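Moving the house backups off a single disk
Sat 26 May
Filed under: storage, home network

The old arrangement was one external drive plugged into the router, with every machine in the house writing to the same share on its own schedule. It ran that way for three years. Last November I tried to restore a folder of scanned tax records and got back a directory of files with correct names and zero length. The job log reported success for every one of them.

The cause was dull. The share had filled up, the copy tool created each file before writing to it, and the exit code was only checked for the last file in the batch. The last file was a text note small enough to fit.

I had paper originals for most of the folder, so the loss was limited to an afternoon of rescanning.

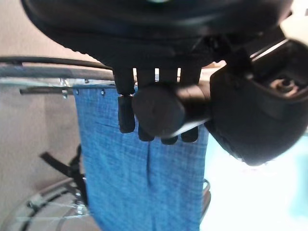
Black on black, from underneath.

The replacement is a small two-bay box named felwood, sitting on a shelf in the hall closet. The two disks are mirrored. A mirror covers a failed disk and nothing else, so the box also takes snapshots: hourly for a day, daily for 25 days, monthly after that until space runs short. Snapshots are read-only to every account the client machines use. A laptop can overwrite its own current copy but can't reach back and damage last week's.

Clients push over SSH with a key restricted to one command. I considered having the server pull from each machine, but the laptops are asleep or out of the house too often for that to be useful. The desktop, kendier, never sleeps and could have been pulled from, but I wanted one method for everything.

The job itself now does four things in order. It checks free space on the target and stops if less than a tenth remains. It copies. It asks the server for a list of sizes and compares that list with the local one. It writes a single line to a status file with the time and the result. If the comparison fails, the status line says so and the previous good line stays in place beneath it.

Size comparison would have caught the zero-length files. It won't catch a file with the right length and the wrong contents, so once a week a second job picks 2,000 files at random and compares checksums on both ends. On the slower laptop this takes roughly 25 minutes, most of it spent waiting on the laptop's own disk.

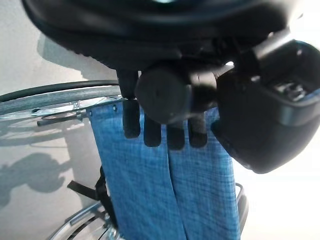 Reading time: 3 min

Alerts took longer to get right than the copying did. The first version sent mail on failure. That is useless when the job fails to start, which is the more common case. A machine that has been off for a month sends no failure mail at all.

The current version runs on the server and looks at the age of each status line. Desktop older than two days, send mail. Laptop older than a week, send mail. The check runs at seven in the morning and sends one message covering every machine. If all of them are current it sends nothing, except on the first of the month, when it sends the full table regardless. The monthly message is there to test the mail path.

Offsite is still the weak part. I have a third disk, labeled kakakhel, that gets plugged in, synced, and taken to my desk drawer at work. It is encrypted, and the passphrase is on paper in two places, neither of them the drawer. The sync is manual and I have already missed one. The status check now includes the age of the last offsite sync, with a limit of 40 days.

Restores are tested by hand. I pick a folder, restore it to a scratch directory on a different machine from the one that made it, and open a few of the files. The first test turned up a permissions problem: restored files belonged to the backup account and my own login couldn't read them. The fix was one line in the restore script.

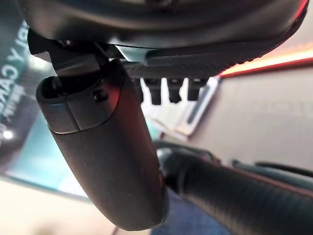

Noman Usmani wrote in to say that the free space check should run on the server side. Two clients starting in the same minute will both see enough room and then fill the disk between them. He staggers his by hostname, and also keeps a reserved block of space that only the snapshot process can use, so that a full share can't stop the snapshots from rotating.

He is right about the race. I have moved the check to the server and put a lock around the whole job, so a second client waits until the first one finishes or gives up after an hour. The reserved space is on the list for after the next offsite sync.

Posted in storage. Previous: Replacing the hall switch. Next: Labels for cables.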